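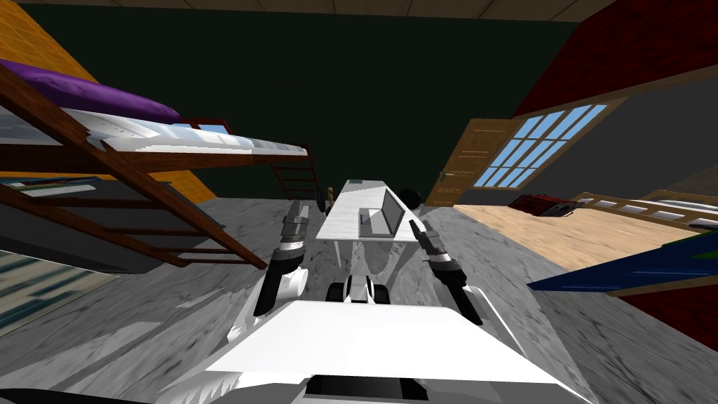

Matent Slim Desk: five months in a bedroom office

Matent sells this as "the desk that disappears." I have been working at mine since March and it hasn't disappeared yet. It is a long, narrow writing desk with thin legs, meant for people who have to put an office in the same room as a bed, and it costs more than I wanted to pay.

I bought it with my own money. Matent did offer me a discount code after I asked customer service a question, and I didn't use it.

Putting it together

The box says one person can build it in 20 minutes. I gave up on doing it alone and called my neighbor, Mohit Maurya, who held the top while I chased bolts. The instructions are all drawings, and step 5 shows a washer that wasn't in my bag of parts. Customer service told me the washer was "optional." If so, take it out of the drawing.

The Zindar desk I had before this one came with a real wrench. Matent gives you a bent piece of metal that rounded off on the third leg.

Does it wobble?

Yes. The website uses the word "solid" four times on one page, which made me suspicious before I even ordered. If you type lightly on a laptop you may never notice. I don't type lightly. On a video call my sister asked if I was on a train.

The adjustable feet help a little. They also unscrew themselves over a few weeks, so you end up on your hands and knees with a folded piece of cardboard like everybody else.

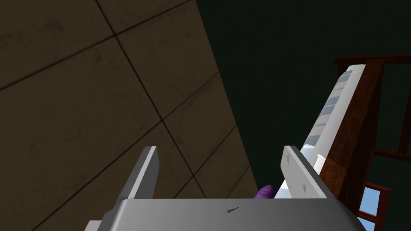
Space and storage

There isn't any storage. No drawer, no shelf, no hook for headphones. Matent will sell you a clip-on tray, and I tried one. It hits my knees. I returned it and got the money back without a fight, so credit for that.

The narrow top is fine for a laptop and a notebook. Add a monitor on its own stand and your face is too close to it. The product page shows a huge monitor on there, and I would like to know how far back that model was sitting.

The finish

"Stain resistant" is a claim I always test with coffee. A fresh drip wiped off. One I left overnight took a scrub with baking soda, and there is still a faint ring if the light comes in low. Archana Bhardwaj, who has had the same desk for two years, told me hers has yellowed a bit where her wrists rest. I can't confirm that yet, but I believe her.

What else I looked at

The Uvero is shorter and steadier, and ugly in a way I could have lived with. Chaturvedi makes a deeper one with a drawer that was too big for my wall. If I had 3 more inches of floor, I would have bought that and saved myself this review.

Should you buy it?

Only if your room is so tight that nothing else goes in, and only on sale. I'm keeping mine, mostly out of dread of taking it apart.

Rating: 3 out of 5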